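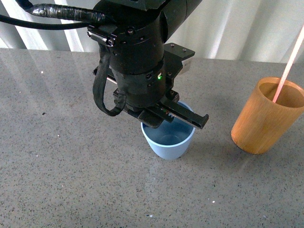
Fig. 1. Gripper over the blue cup, straw in the wooden one.

4 min read

Section 4. Teaching the straw move by remote control

Applies to the Ellov arm with the Skov hand controller. Read section 3 first if you haven't set your stops.

What you're teaching: pick the straw out of the wooden cup, put it in the blue cup, back off. One straw. Keep it simple for the first set.

4.1 Before you start

1. Both cups upright on the counter, straw in the wooden cup. Leave a decent gap between cups.
2. Curtain closed. Glare on the counter changes all day otherwise and your demos won't match.
3. Controller on, thumb OFF the trigger. Wait for the double beep.
4. Name the session. Use the task name plus your initials, no spaces.

CAUTION: Keep your free hand out of the work area once the beep goes. Stop button within reach, always.

4.2 Check your reach

5. Drive slowly to the blue cup. Come in high, over the rim. Don't record yet.
6. Look at the head view on the monitor. You want both cups in it, and the whole gap between them. If the wooden cup has dropped off the side, shift the cups, not the camera.
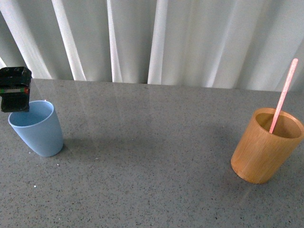 7. Swing across to the wooden cup, still high. Straw leans, so check which way before you come down. Elbow stays up.
8. Switch to wrist view (button 2). Fingers open wide, one each side. For the straw you'll be closing on the part above the rim. Don't grab the cup by mistake, easy to do from this angle.

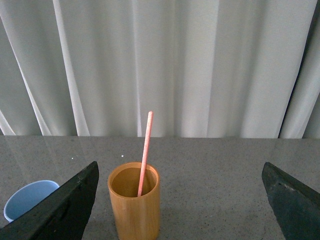 9. Back out the way you came. If you bumped anything, reset and do the dry run agian.

4.3 Record

10. Press record. Count one, then move.
11. Close on the straw, top third. Gentle squeeze. Bristeo trigger springs are stiff when new, they ease off.
12. Lift straight up until the bottom end clears the rim. Then across.
13. Lower into the blue cup. Open. Up and away.
14. Press stop. Keep or bin it right then, don't leave it for later. Long hesitations: bin. Small wobble: keep.

NOTE: Same speed each time. Slow is fine, jerky isn't.

4.4 Reset between demos

15. Park the arm clear of the head view. Straw goes back in the wooden cup by hand. Stand both cups up and move them a little, few centimetres either way is plenty. Dont line them up with anything.
16. Check the head view has no arm in it before you start the next one.
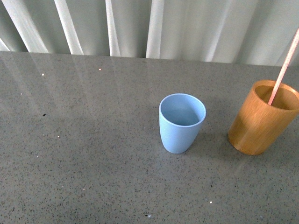
Page last changed: Apr 16, 2019

17. Repeat till you have 117 kept demos. Take a break when your wrist gets sore, the last dozen are usually rubbish if you don't.
18. Upload from the Prolwood menu. Colour check comes up first, say yes to it.

Comments (3)

Kaj Kragh
Step 8, button 2 does nothing on my controller. Holding it for 3 seconds works. Firmware from January.

Aranka Fülöp
Same here Kaj, hold it. Also please put the bin/keep bit higher up, I missed it and had to watch the whole set back.

Kaj Kragh
Can we use a stiffer straw? Mine bends at step 12.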